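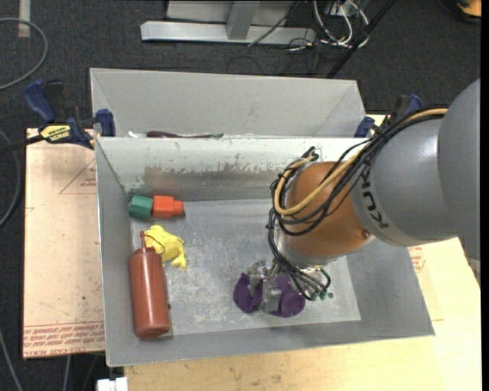
4. Serial protagonists and the publishing calendar

6 August 2022
Tamara Toma and Calum Haldane
9 min read

The thrillers considered in this section share a returning lead character and a fixed release month. Of the 43 novels in the corpus, 141 chapters were coded in full for references to events in an earlier book. We call these references back-links. A back-link may be a named character, a wound, a place, or a remark that only makes complete sense to someone who has read the previous title.

Eusebio Puma's Drultonus novels are the longest run in the corpus. The first was sold as a stand-alone, and its closing chapter kills the character who might have carried a sequel. Puma's second book moves a minor figure, the customs officer Ríos, to the centre and keeps him there. Haldane coded the early volumes and Toma the later ones, and the two coders exchanged 8 chapters to check agreement. They differed on two, both of which involved dreams.

Figure 3 plots back-links per chapter against position in the series. The curve rises until the fourth title, then falls. We had expected a steady increase. Halima Nwachukwu, who edited the middle volumes at Seststead, attributed the fall to a change in how the books were sold. From the fifth title they were stocked in airports and supermarkets, where a buyer could not be assumed to own the others. Her letters to Puma ask him to cut recollections from opening chapters and to reintroduce Ríos "as if he has just walked in." The December release date was settled in the same correspondence.

Figure 3. Mean back-links per chapter by position in series, Drultonus novels. Reissued editions excluded.

Oliwia Sadowski's Trullel series behaves differently. Her books were sold mainly by subscription, and the back-links do not fall off. Minor characters come back after long absences with no reintroduction, and one late novel opens in the middle of a conversation begun in the previous volume. Reviewers complained about this more often than subscribers did, although the surviving subscriber letters were selected by the publisher and should be treated with caution.

Neither author discussed the practice in the interviews we consulted. Puma's notebooks contain a list of past injuries to Ríos, kept so that the same shoulder would not be shot twice. The list stops at the sixth book.

This site uses cookies to remember your reading preferences. Accept | Manage settings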